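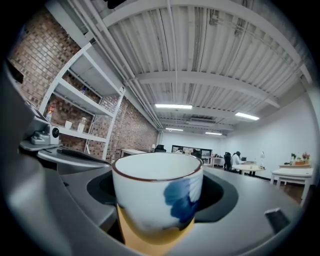

**Where should a ceramic cup go when its place on the shelf is not marked?**

Place it upright on the lower shelf of the nearest open unit, with clear space on every side, and report the missing label to the shared supplies desk before the end of the day.

## Returning and Storing Ceramic Cups

This page sets out the procedure for cups used in the Cavitz building. It applies to staff, residents, and visiting groups. Questions may be sent to Krisztina Somogyi at extension 3256.

### Before you begin

You will need the following:

- a soft sponge and mild dish soap
- 2 clean dish towels
- felt shelf liner, cut to the depth of the shelf
- blank labels and a marker

Abrasive pads must not be used on glazed cups. Brushwork decoration and colored rims are to be treated as delicate, whatever the age of the piece.

### Washing

1. Empty the cup and rinse it under warm water. Cups that have held hot drinks should cool first.
2. Wash the inside, then the rim, then the outer wall. Use light pressure over painted or brushed areas.
3. Turn the cup over and clean the foot. Unglazed clay takes up water and soap more readily than glaze does, so rinse this part well.
4. Dry the cup with the first towel and stand it upside down on the second. Cups with an unglazed base remain there for 6 hours. Fully glazed cups may be put away once dry to the touch.

### Inspection

Hold the cup near a window or lamp and turn it slowly. Run a fingertip along the rim and around the base. A fine network of lines in the glaze is acceptable on decorative cups. A line that can be felt with a fingernail is treated as a crack, and the cup is withdrawn from use.

Chipped cups are wrapped in paper and taken to Ilari Aaltonen, who keeps the repair list. Please do not glue them yourself. Household adhesives are difficult to remove and several cups from the Loveck set were lost in this manner.

### Placing cups on the shelves

1. Lay the felt liner flat, with no fold at the front edge.
2. Set each cup upright, one deep and never stacked. Allow the width of two fingers between neighbors.
3. Place no more than 5 cups on a single shelf.
4. Keep heavy boxes and bottles of cleaning fluid off the cup shelves.
5. Leave any fire extinguisher clear and within reach at all times.

When carrying a cup to the shelf, support it from below with one hand and steady the wall with the other. Cups with handles are carried in the same way.

### Labels

Write the name of the set and the month of return, for example "Brosach, June." Attach the label to the front edge of the shelf. Adhesive labels on the cups themselves leave a residue and are not permitted.

Requests to borrow a complete set go to Lai-ching Kan by noon on the day before it is needed.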